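About Preltier

Preltier runs kitchens for other companies. We serve breakfast and lunch in staff cafeterias, mostly in office buildings and plants that are too small for a big contractor and too large for a vending machine. We have 8 sites, all within driving distance of our main kitchen on Londau Street, where the baking and most of the prep is done.

Hye-jin Cho started the company after running the morning shift at a hospital cafeteria. She still works the line when a site is short. Everyone in the office, including payroll, spends their first week in a kitchen.

Automation in our kitchens

Breakfast is the hardest meal for us to staff. The first shift starts at 5:00, and a lot of the work between then and 8:00 is small and repetitive: bread in, bread out, tray, next order. People who are good cooks don't stay long in a job like that. For years we filled the gap with overtime.

We now have a test room behind the Londau Street kitchen where we try out a two-armed robot on breakfast station tasks. The project is called Belix. It is set up at a plain table with the same kinds of toasters and trays we use at the sites. A task stays in the test room until the breakfast leads agree that it can move to a working kitchen.
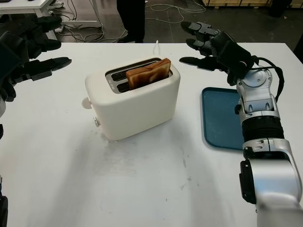 Toast and tray task, Belix test table.

Toast was picked by the staff. We asked the breakfast crews which jobs they would give up first, and toast came ahead of stacking cups and wiping trays. It is also a fair test, because sliced bread is light, hot and easy to crush, and no two slices sit in the slot quite the same way.

What changes for the people who work here

We get asked about this in interviews, so we would like to put it in writing.

No one at Preltier has lost a job or hours to Belix. Our agreement with the kitchen staff says that hours taken off a station go back to the same crew as cooking, prep or training time. It also says that a crew can ask for the robot to be taken off a station, and that the request gets an answer within 6 working days.

Some jobs have changed. We created 3 station tech positions, all filled from our own crews. Station techs set up the table at the start of a session, watch the robot work, stop it when they need to and write up what went wrong. They are paid at the lead cook rate. None of them had worked with robots before. Training takes place on the clock and is open to anyone who has been with us six months.

Some things have gotten harder. A breakfast lead used to plan a shift around people only, and now has to learn what the machine can and can't be given. Two of our longtime cooks tried the tech job and went back to the line, and they kept their old rate and schedule. The robot is also slower than a person at almost everything we have tried so far. We don't plan to put it anywhere that guests would have to wait on it.

Food safety rules are the same with or without a robot. Food handled in the test room is not served. Bread from test sessions goes into the compost bins with the rest of our scraps.

The Su Room

The break room at Londau Street is called the Su Room, after the bakery that had the building before us. Belix notes are posted there every Friday, including the bad weeks. Anyone on staff can write on them, and people do.

Working with us

We hire for morning and midday shifts all year and hold an open kitchen day each March. You can see the bakery, the prep line and the test room, and talk with the crews without a manager standing there. Applications are taken at the front desk, Suite 601, or at any of our sites.

This page was last updated Wednesday, December 21, 2022.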